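Gripper Trial Bench - Safety and Inspection Checklist, With Comments
Sedura workshop, Bench 2. Inspection date: Dec 29, 2024 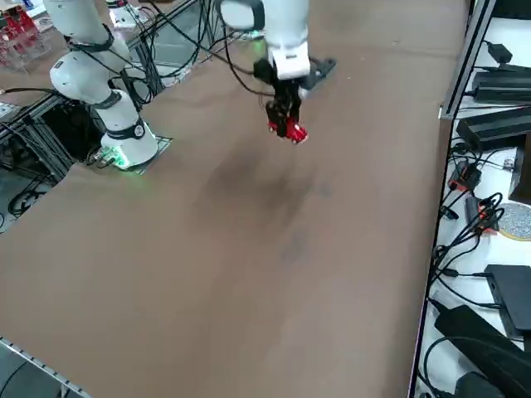
Bench 2, both arms mounted, black gripper with red tips on the second arm.

Purpose of this check: clear the bench for the next round of gripper comparison. The Plokitz gripper and the Hwang gripper will be run on the same pick list, one after the other, on the same arm. Results are marked OK, FIX (work may continue, fix by the date given) or STOP (no powered motion until closed).

SECTION A. MOUNTING AND TABLE

A1. Base bolts, both arms, checked with torque wrench. OK
A2. Mounting plates flat, no movement by hand. OK
A3. Tabletop clean and free of loose parts. FIX
Comment: Large dark smudge near the middle of the table. Surface feels sound, no lifting. It matters for the camera more than for the arms, as the part finder picked up an edge there twice in August. Try cleaner first. If it stays, move the pick area or put a mat down and record which was done.
A4. Extrusion frame, brackets tight. OK
Comment: One bracket took a quarter turn. Marked with paint pen.

SECTION B. ARMS

B1. Status lights match controller state. OK
B2. Joint covers and bands seated. OK
B3. Emergency stop, each button pressed in turn, arms powered. OK
Comment: Both buttons stop both arms. Reset has to be done at the controller, as it should be.
B4. Shared zone limits loaded and tested at low speed. OK
Comment: Tested at 200 mm per second with no part held. Limits must be loaded again after every gripper change, even when the second gripper is the same length on paper. The Hwang fingers open wider and the zone file is different.
B5. Payload setting matches gripper fitted. FIX
Comment: Setting on the controller was 1165 grams, left over from the older adapter. Weigh the gripper with its bracket and tips on and enter that number. A wrong payload makes the contact stop slow to react, so do this before the first fast run.

SECTION C. GRIPPER AND TIPS

C1. Gripper screws, all present and tight. OK
C2. Fingers open and close fully with no sticking. OK
C3. Red tips secure, no splits. OK
Comment: Pulled each one by hand. Replace as a set at 2000 cycles. The count starts over when a new set goes on, and the log sheet has a column for it.
C4. Bracket plate at the gripper clear of the fingers and the other arm. OK
Comment: Clear in the home position and through the pick list. The plate sticks out to one side, so anyone teaching a new position near the first arm should watch the plate and not only the fingers.
C5. Part release on loss of power. FIX
Comment: Plokitz holds its grip when power drops. Hwang lets go slowly. Neither is a fault, but the card on the bench covers only the first case. Write a second card. Keep hands out from under a held part with either one.
C6. Gripper cable has slack through full wrist turn. OK
Comment: Enough slack, and it does not catch. Check again after the swap, as the Hwang connector comes out on the other side.

SECTION D. CABLES AND POWER

D1. Cables on the arms tied and free of rubbing. OK
D2. Cables along the frame sorted and tied. FIX
Comment: Tangled. Tracing one cable took nearly the whole time set aside for this section. Label both ends before tying.
D3. Power supplies on the side shelf, spaced and labeled. FIX
Comment: Adapters and bricks are sitting in among the cords. Space them out and fix them to the shelf. Touched each one after an hour of running and none was too hot to hold.
D4. Floor cables out of the walkway. FIX
Comment: Coils on the floor under the stand. Hang them on hooks.
D5. No damaged plugs or bare wire. OK

SECTION E. CONTROLLER AND SOFTWARE

E1. Kikik controller boots with no stored faults. OK
E2. Speed cap on for first run with each gripper. OK
E3. Log saving to the shared drive. OK
Comment: File names should carry the gripper name. Two August logs have no name and cannot be used in the comparison.

OPEN ITEMS
A3, B5, C5, D2, D3, D4. No STOP items.
B5 to be closed before any run above the speed cap. C5 before the Hwang gripper is fitted. The rest before the comparison starts.

Bench 2 released for low-speed work with the Plokitz gripper only. Repeat sections B and C after the gripper change and attach the new sheet to this one.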